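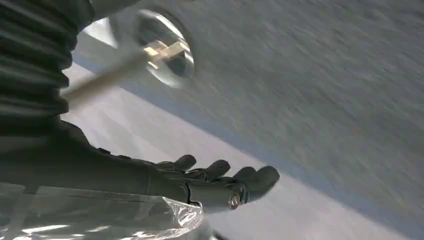 The long way to learn a small bread

In Hornden the bakery opens at five, and by the time I come down the hill the first trays are already gone. I moved to this town from a country where bread is bought sliced, in a bag, and for my first winter I did not understand why people would stand in the dark for it. Now I stand there too, with my collar up and the exact coins in my glove.

The bread is called Skavness, after the fishing village further along the coast. It is a flat rye roll with a hole pressed in the middle. In the old days the rolls were hung on a pole under the roof and eaten through the whole winter, and older people here still say "a pole" when they mean plenty of something. A pole of firewood. A pole of cousins.

I wanted to learn to make it, and this was my mistake in November, to think one can learn it from a paper. The recipe has rye flour, water, salt, a little caraway and the sour from the last baking. You mix, you wait, you press, you bake. My first rolls were grey and so hard that my neighbour put one under the leg of her garden table, where it still is.

The bakers were polite about my questions but they did not have many answers. How thick is the dough? "Like it should be." How long does it rest? Until it is ready. I was a little offended at first. I come from an office, and in an office when somebody speaks like this they are hiding something. Later I was allowed to stay two mornings behind the counter, and I saw that they spoke correctly. In a cold week the dough rests for hours longer. With new flour it drinks more water, and it can change between one sack and the next.

So I began to keep a notebook. I wrote down the weather, the flour, the colour of the crust. The best advice came from the woman who runs Tăng, the noodle shop across the square, and she has never baked a rye bread in her life. She told me to make one roll every day and not twenty on Sunday. Her own dough is made each afternoon, and she said that on a Sunday you only meet Sunday's dough.

I also went by ferry to Asard, where there is a communal oven from the time of the herring trade. It is lit on the first Saturday of the month and 50 households may sign up for a place. You bring your rolls on a board with a cloth over it, and everybody looks at everybody's board — quickly, the way people look at shoes. A loaf costs nothing to bake but you bring wood. I brought too little and was told so.

I don't think my rolls are good yet. They are brown now, and they can be cut with a normal knife, and last week I ate one with butter and smoked fish and forgot to write anything in the notebook. My neighbour says she will try one again after Christmas. The garden table, she says, is standing very well.

The Asard oven is lit again in the new year. Bring dry birch if you have it, and sign the list at the ferry kiosk before noon on the Thursday.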